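How to get unstuck on a cryptic

Quick one as I'm off out in a minute. Fenna Geerts asked how I get going when the grid's still empty after a whole pot of tea, so, my method, such as it is.

Don't start at 1 across. Start with the short ones, threes and fours. Fewer words they could be.

Read the clue backwards. The definition is at one end or the other, nearly always. Cover half with your thumb and look at what's left.

Next, anagrams. Look for words like "broken", "drunk", "off", "cooked". Count the letters beside them. If it matches the number in brackets, write them in a circle – not a line, a line makes you keep reading the orignal word.

Hidden words after that. "Some of", "in part", "held by". The answer's sitting there in the clue. Embarassing how often I miss these.

Still stuck? Pencil in likely endings. Plural clue, faint S. Past tense, faint ED. Rub out later if wrong.

Then leave it. Half an hour, go and do something else. I had 23 down in last week's Kiren for 2 days and got it while peeling spuds. (LINEN. Yes, I know.)

Last resort, look up one answer only. One! Pick a long one that crosses plenty of others.

Geert Nijs does his in pen. Ignore him.

Barred grids another time, probably August.

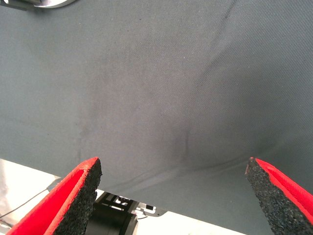

Grey twill, with a fold in it.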